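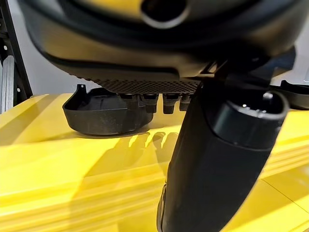
Black housing with perforated panel, seen from underneath. Black plastic tray at left.

Zesden Home Equity Servicing
Closed-File Inspection Checklist, Lines of Credit
Plindwood branch, June cycle
Reviewer: Milan Hoekstra
Branch contact: Lợi Kim

Scope: 235 closed files, all secured by owner-occupied property. Files with a pending payoff request are included. Files already charged off are excluded and go on the recovery checklist.

Marking: P = pass, E = exception, N/A = does not apply to this branch or product. An item is marked E if any file in scope fails it. Comments are required for every E and optional otherwise.

Summary of file results: 223 files clean. Of the remainder, 8 have a document exception and 5 have a timing exception. One file has both and is counted under each heading.

Section A. Application and identity

A1. Signed application present, all pages, all borrowers. P
Comment: Older files use the long form with the separate co-borrower page. Both versions are acceptable. Do not request a re-sign to move a borrower to the current form.

A2. Identification recorded and unexpired on the date of signing. P

A3. Name on application matches name on deed, or a name affidavit is in the file. E
Comment: Two files have a middle initial on the deed and no initial on the application, with no affidavit. The title agent, Yang, accepted both at closing. Title acceptance does not cure the file. Affidavits requested.

A4. Non-borrowing spouse signature obtained where the state requires it. P
Comment: Confirmed against the signature table, not against the closer's notes. The notes in several files say "spouse ok" and nothing more. That wording is not evidence of anything and should stop being used.

Section B. Income and debt

B1. Income documents dated within the allowed window. P

B2. Self-employed borrowers: two most recent returns with all schedules. E
Comment: One file has the first two pages of the older return only. Underwriter's worksheet shows figures that could only have come from the missing schedule, so the full return was received at some point. Branch to locate or request again from borrower.

B3. Debt-to-income ratio calculated using the fully drawn line, not the opening draw. P
Comment: This was an exception last cycle. The Stollonik worksheet now fills in the full limit by default and the field is locked. Underwriters can still override the payment factor on the next line. No overrides were found, but the field should be locked as well.

B4. Payment stress calculation present at the lifetime rate cap. P

B5. First mortgage payment verified to include taxes and insurance. E
Comment: In one file the first mortgage statement shows principal and interest only, and the borrower pays property tax directly. The tax was not added to the monthly debt. Recalculated during review; the ratio is still inside policy. Exception is for the missing calculation. Corrected worksheet attached and initialed.

Section C. Property and valuation

C1. Valuation type permitted for the line amount. P

C2. Valuation date within policy on the date of closing. E
Comment: Timing exception. Closing was moved twice at the borrower's request and the automated valuation ran out between the second and third dates. A new one should have been ordered before documents were drawn. Stollonik gives a warning at this stage but does not stop the file. Branch dismissed the warning.

C3. Exterior condition report present where an automated valuation was used. P
Comment: Photo quality varies. Front elevation and street view are the minimum. Interior photos are not required for this product and should not be collected.

C4. Combined loan-to-value calculated on the line limit. P

C5. Flood determination in file, with life-of-loan monitoring. P

C6. Hazard insurance in force, lender named correctly in second position. E
Comment: Three files name Zesden as first mortgagee. The first lienholder is a different company in each case. A claim payment could be issued to the wrong party. Corrected declarations requested from the insurance agents. Please do not accept an email from the agent saying the change has been made. The file needs the declarations page.

C7. Manufactured housing: title surrender evidence. N/A

Section D. Disclosures and right to cancel

D1. Early disclosure and program booklet delivered with the application. P
Comment: For applications taken by phone, the delivery record is the mail log. The log for this branch is complete and legible.

D2. Rate disclosure identifies the index, margin, cap and floor. P

D3. Draw period and repayment period both stated, with a payment example for each. P
Comment: See also G2. Borrower complaints on this product are mostly about the change in payment when the draw period ends. The disclosure covers it. The welcome letter does not.

D4. Notice of right to cancel given to every person with an ownership interest. P

D5. Cancellation deadline on the notice calculated correctly. E
Comment: Timing exception, two files. Both closed just before a federal holiday, and the holiday was counted as a business day. Funds were in fact released after the correct deadline in both files, but the printed date is wrong. Corrected notices must be sent and a new period allowed. Compliance has been told. Further draws are on hold until the new period ends.

D6. No funds released before the cancellation period ended. P
Comment: Checked against the ledger posting time, not the release form.

Section E. Closing package

E1. Note signed, all pages initialed, no open blanks. P

E2. Security instrument recorded, recording data in file. E
Comment: Timing exception. One recording was sent back by the county for a notary seal that did not reproduce. It was resubmitted and recorded after the policy limit. No intervening lien. The closer should look at the seal on the scan before submission, since the county rejects on the scan alone.

E3. Notary block complete. P

E4. Title product permitted for line amount. P
Comment: Branch uses Yang for all title work. Turnaround has been acceptable. Final reports arrive by mail and are scanned by hand, and there is a small backlog of scans. Paper copies were on hand for every file sampled from the backlog.

E5. Payoff letters and account closure requests sent for any debt paid at closing. E
Comment: One file. A prior line with another lender was paid to zero at closing, but the closure request was not signed by the co-borrower. The prior line remains open and ahead of ours in lien position. This is the most serious item in the report. Escalated to Lợi Kim at the time of review. Also a timing exception, as follow-up was required within the policy period and was not done. File is counted under both headings.

Section F. Line setup and servicing

F1. Line limit on servicing system matches the note. P

F2. Margin and index on servicing system match the note. P

F3. Rate cap and floor entered. E
Comment: Timing exception. On one file the floor was entered after the first statement had been produced. The index was well above the floor for that statement, so the borrower was charged the right amount. No refund is due.

F4. Autopay discount applied only where enrolled. P

F5. Checks and access card not mailed before the line is active. P

F6. Annual fee waiver coded where promised in the commitment letter. P
Comment: Fee waivers are coded by hand. I traced each waiver letter to the system. The reverse test, system to letter, also came out clean.

Section G. Borrower communication

G1. Welcome letter sent to the correct mailing address. P

G2. Welcome letter states the end date of the draw period. E
Comment: The template has no field for it. This is a template defect and is not charged to the branch or to any file in the count above. Second request. Wording has been supplied to the forms group.

G3. Language on variable payments is consistent across letter, statement and website. P
Comment: The website calculator assumes a flat rate for the whole term. It says so under the result. Acceptable, though the note is in very small type.

G4. Complaints logged and answered within the policy period. P

Section H. Records and access

H1. Paper files held in locked storage. P

H2. Scanned files indexed to the right borrower. P

H3. Stollonik user list matches current branch staff. P
Comment: One user on leave has been suspended correctly.

H4. Underwriter and closer are different people on every file. P

Actions for branch

1. Obtain the co-borrower signature and send the closure request on the E5 file. Order a title update once the prior lender confirms. No limit increase may be approved on this file in the meantime.

2. Reissue cancellation notices on the two D5 files. Keep proof of delivery for each owner separately.

3. Obtain corrected declarations pages under C6.

4. Obtain name affidavits under A3 and the complete return under B2.

5. Clear the title report scans.

Actions outside branch

Forms group: add draw period end date to welcome letter (G2).
Systems: lock payment factor field in the Stollonik worksheet (B3). Change the expired valuation warning to a hard stop (C2). Holiday table to be checked for the rest of the calendar (D5).

Branch response (L. Kim)

A3, B2, C6: agreed, requests are out.
C2: agreed. The warning also appears on files where the valuation is current but was ordered by another branch, and staff have got used to closing it. We would like that fixed at the same time as the hard stop, or good files will be held up.
D5: agreed. The closer used the printed calendar. It has been taken down.
E5: agreed. Co-borrower has been reached and will sign at the branch.
F3: agreed, no further comment.

Reviewer note on response: C2 comment accepted and passed to Systems. E5 stays open until the release is recorded. A signed closure request alone will not close it.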